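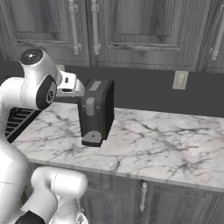
Scale in small single-boiler espresso machines, question on descaling interval
Posted by drainpan_ed

Trying to settle on a descaling interval for a Wedach single boiler on unsoftened well water. Test strip reads at the high end, somewhere between the last two color blocks. The manual gives one interval for all water. Placement matters to me too, as the plan is to put it straight on the counter, black machine on white marble like the kitchen in the picture, and I have read that citric acid etches marble. Do I need to move the machine every time I descale? Current shot counter is 2,340 and it has never been done.

Reply by tds_meter
2,340 shots on hard well water without a descale is a lot. Expect scale on the element and in the solenoid. Do not run a full-strength solution first. Flakes come loose and lodge in the solenoid valve, then you are taking it apart anyway. Half strength, 20 minutes soak, flush a full tank, repeat.

Yes, move it off the marble. Marble is calcium carbonate. So is most of your scale. Whatever dissolves one dissolves the other.

Reply by kettle_lane
Disagree on half strength. Weak solution with a long soak does the same work as normal strength with a short one, and it spends longer in contact with the brass. I use the dose on the packet and flush twice. Had a Moulin for years on city water, never had a stuck valve.

Reply by tds_meter
City water at what hardness? A machine that gets done on schedule has a thin film. His has never been done. Different job.

Reply by kettle_lane
Medium, by the strip. Fine, for a first descale I can see going slower. For routine ones I would stay with the packet.

Reply by oldgasket
Neither of you asked what the boiler is made of. If it is aluminum, check the label on the descaler before anything else. Some acids will turn it gray and pitted. The early Wedach boilers were aluminum, the later ones stainless. Serial plate is under the drip tray.

As for the counter, I leave mine where it is and set it in a rimmed baking sheet. It catches the drips from the steam wand, and the sheet slides out afterward. Sealer on marble slows down coffee stains but does nothing about acid — people mix those two up all the time.

Reply by drainpan_ed
Looked under the tray. Stainless. Baking sheet is a good idea, the machine weighs more than I want to carry to the sink.

So what interval after the first one? The Fakus cartridge that sits in the tank claims to remove the need completely.

Reply by tds_meter
It does not remove the need. Those are small resin cartridges and at your hardness it will be spent well before the date on the pack. Test the water in the tank, not at the tap. When the strip reads the same in both places the resin is done. With a fresh cartridge kept up, about 3,000 shots between descales. Without one, a tenth of that.

Reply by kettle_lane
A tenth is excessive. I would say twice a year and leave it.

Reply by oldgasket
Twice a year means nothing without a volume. Two people making one cup each and an office of 10 do not have the same boiler in September. Count shots or count liters.

Reply by drainpan_ed
Did the first pass Thursday, half strength. The first flush came out cloudy with white grit in it, second was clear. Flow at the group is noticeably faster. Going to repeat it this weekend, then fit the cartridge and log the strip readings in both places.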